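Mamholm Duvet Cover, Charcoal
Item 528

We've been sewing this one at Fanach for years, and it's still the cover we sleep under ourselves! The cotton is washed before cutting, so it feels soft from the first night (and it only gets nicer, all the way through December and beyond).

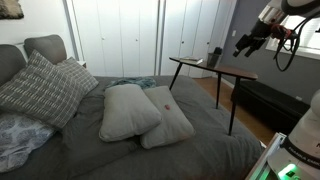 Care and closures

Machine wash cool, inside out, with the 7 buttons done up. Cushions and pillows are sold separately.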